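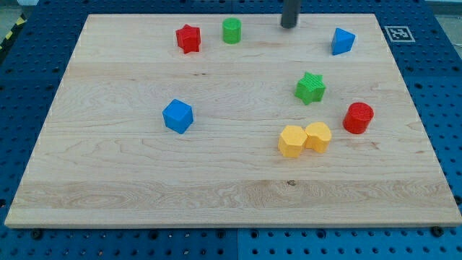
The Quiet Toy Claim, Looked At Again

By Leonora Mangubat

Every December the same pitch lands in my inbox in a new coat of paint. Buy fewer toys, the pitch goes, and your child will play longer, sleep better and someday get into a good college. Then comes the link to a store that would like to sell you the fewer toys at 152 dollars a box.

The current version comes from Brevora, a subscription outfit that mails out a set of 5 playthings and asks you to put everything else in the closet. Ronaldo Sebastian forwarded me the flyer with a question mark and no other comment. The flyer says "research shows" four times. I wrote to ask which research. I got a friendly reply, a discount code, and a PDF of the same flyer.

I don't doubt that a toddler facing a mountain of stuff will dump it out and wander off. I have seen it in my own living room. What I doubt is the jump from there to a monthly charge. If the problem is too many toys, a cardboard box and a high shelf will handle it tonight for free.

The one hard number Brevora does give is 1,333 "happy families." I asked what made a family count as happy. Apparently it means they did not cancel in the first 30 days. My gym could say the same thing about me, and I have not been there since spring.

Plain blocks get dragged into this too. They are a fine toy and they are cheap. But in the flyer, blocks build math skills, calm nerves and teach patience, and a kid with a garbage truck that makes noise is apparently being robbed of all three. Show me that kid ten years on and I'll read the study with interest. Lilibeth Mercado, who has run the toddler room on Undoritz Street for longer than I have been writing this column, told me her loudest children and her quietest ones fight over the same blocks.

She did say one thing I plan to steal. She swaps the shelf when the kids stop reaching for it, and there's no calendar for that. Some weeks it changes twice. Once it stayed put for most of a winter.

A few of you asked for the toy swap details after last month's note. Bring up to one grocery bag, clean, with all the pieces, to the side door between 9 and 11 in the morning. Puzzles need a rubber band around the box. We had 200 items last time and far too many of them were stuffed bears, so please, go easy on the bears. Jonalyn Salazar has the sign-up sheet for tables.

And if you did try the Brevora box and liked it, write to me. I'd like to know what was in it, what you paid after the discount ran out, and whether the closet door stayed shut.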